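Última atualização: julho

Comer juntos: hábitos à mesa na residência Pemenness

Quando começamos este trabalho, a nossa ideia era bem modesta: perceber quanto tempo os estudantes da residência passam à mesa e com quem. Acabámos por ouvir muito mais do que isso, desde receitas de avós até queixas sobre a loiça do vizinho, e ficámos com pena de não caber tudo aqui!

Distribuímos 400 questionários e recebemos 300 preenchidos, o que nos deixou muito contentes. O nosso colega Emrys Kneath conduziu ainda cinco entrevistas mais longas, quase sempre à hora do jantar. A maioria janta acompanhada pelo menos duas vezes por semana, e quem cozinha para os outros diz sentir-se mais em casa (foi a resposta que mais nos tocou). Faltou-nos ouvir quem come sempre fora, e gostaríamos de voltar a essas pessoas no próximo semestre. 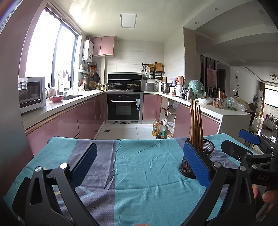

Figura 2. Pauzinhos de madeira num copo de rede preta, sobre uma toalha às riscas.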